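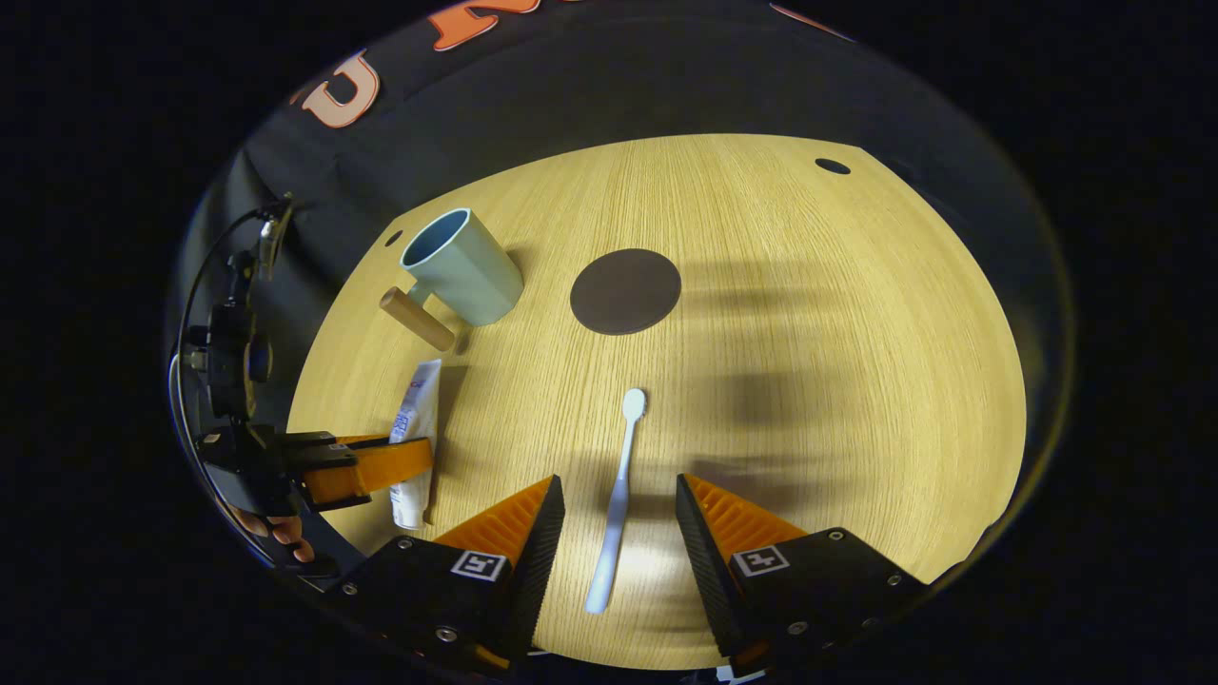
The round table, with the cup and the coaster.

She had rented the room over the hardware store in Plurkden for 16 days before she bought a toothbrush of her own. Until then she used the one from the bus company's overnight kit, which was short and folded in half.

The bathroom was down the hall and had no shelf. Two other tenants used it, and one of them left things in the sink. So she kept her own things on the round table in her room and carried them back and forth, morning and night.

The cup came from the Strobel market. It was a pale mint blue and it cost 3 dollars. The coaster had been in the room when she moved in. She put the cup on it the first night, and after that she put the cup anywhere.

Her sister called in November and asked what the place was like.

"It has a table," she said.

"What else?"

"A bed. You can hear them cutting keys downstairs."

Her sister said there was still space at the house in Gistmont, and that the upstairs bathroom had a cabinet with a mirror. She said the job at the Heltgate office would be there until spring, if she wanted it.

She said she would think about it. When she hung up she went over to the table and picked up the toothbrush and the toothpaste. The hall light was off. She listened for the water running, and when she heard nothing she went down and brushed her teeth, and came back and set everything on the table again.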